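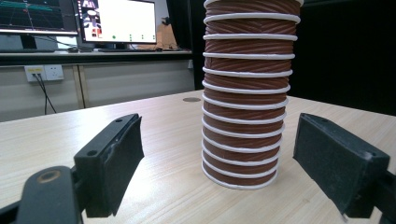 According to Mwaipopo, the pads should be changed every 2000 grasps whether they look bad or not, and a reply further down the Perkex list puts the limit at 100 hours. We go by the pad face. Once the foam frays at the edges or goes shiny, replace both sides as a pair.

Tools: 2 mm hex key, isopropyl alcohol, lint-free cloth, spare pads (Plamska or the Tranley cut).

1. Open the fingers fully and lock the trigger.

2. Take out the pad screws and lift the pad off its bracket. Old adhesive comes away with alcohol. Let the bracket dry.

3. Check the round bushing on each finger arm. Any side play you can feel means a new bushing before new pads.

4. Press the new pad on and hold it for 60 seconds. Refit the screws finger-tight, then a quarter turn. More than that bows the bracket.

5. Close the fingers slowly. The pads should meet along their full height - a gap at the tip means one bracket is seated crooked.

6. Rerun the width calibration. New foam is thicker, and the old closed value will read as a grasp.

Test on nested paper cups, which show excess force early.

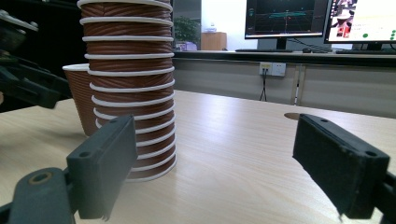 Fingers open, cup stack beyond the left pad.

If the rim creases, lower the closing force one step and repeat from step 5.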